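Bottle-handling trials halted at Codham after grip-force fault

Zellance has suspended bottle-handling trials at its Codham site after a fault in the grip-force limit of a robotic gripper.

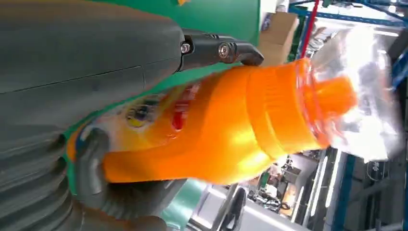
By Amna Ansari
Codham, June

The fault was logged at cycle 677 of a planned 2,000. According to the company, the controller kept closing the gripper for almost 26 milliseconds after the force limit was reached. No injuries were reported.

Engineers traced the delay to a software update that changed how often the force sensor was read. The update had been loaded on 19 units -- all of them have been set back to the earlier version. 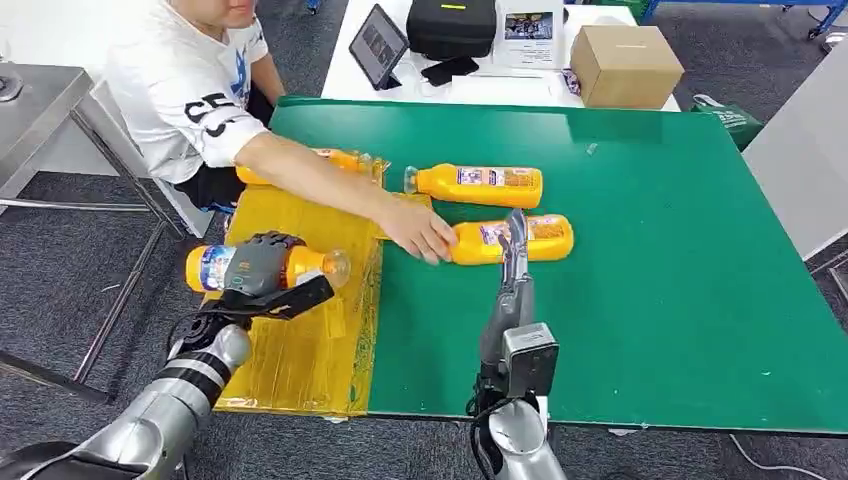 The stop function was not affected, said Marin Jurić, test lead at Zellance. "The limit worked, but it worked late," he said. "With a person's hand near the bottle, late is a safety matter."

Trials will stay on hold until the force limit has been checked again under load. A second site, Adevby, runs a different controller and remains in service.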